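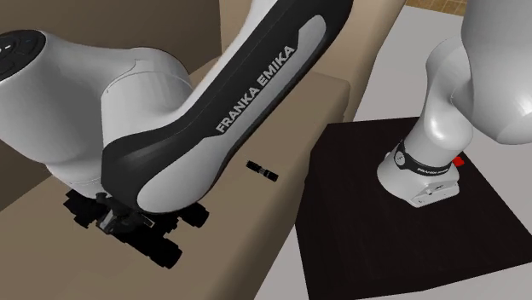 Page last changed: May 24, 2018

Plidus pick-up arm package

Hi, I'm Gisela Bustos, and I look after the Plidus package here at Stullcombe. It's an arm, a gripper, a floor mat and the planning software that goes with them, and we put it together for furniture showrooms and rental warehouses. Most of what it does is clear stuff off returned sofas before they go to cleaning — pens, remotes, small flashlights, that kind of thing.

We work every job out in simulation first. The render at the top of the page is a Franka Emika arm reaching over a tan seat, with its base on the black mat beside it and one small object lying on the cushion. I like to have the crew look at a render like that with me before anything gets bolted down, and they always move something! At Skavcombe they wanted the base shifted so a person could still get past with a cart, and they were right.

So what changes for the people? The bending, mainly. The returns crew at Skavcombe has 8 people and still has 8. Two of them now run the station and sort what comes off the seats, and the rest went over to repairs, where they'd been short for ages. The first couple of weeks were slow (soft cushions are a pain) and I got a lot of phone calls.

Package price: $3,000 a month, setup and two days of training included
Seats cleared at Skavcombe in May: 2,144
Mat and base spares: ask for the Dvorak kit, $1,270

Lead time depends on your floor plan, so send me that first, plus a few pictures of the seats you handle most.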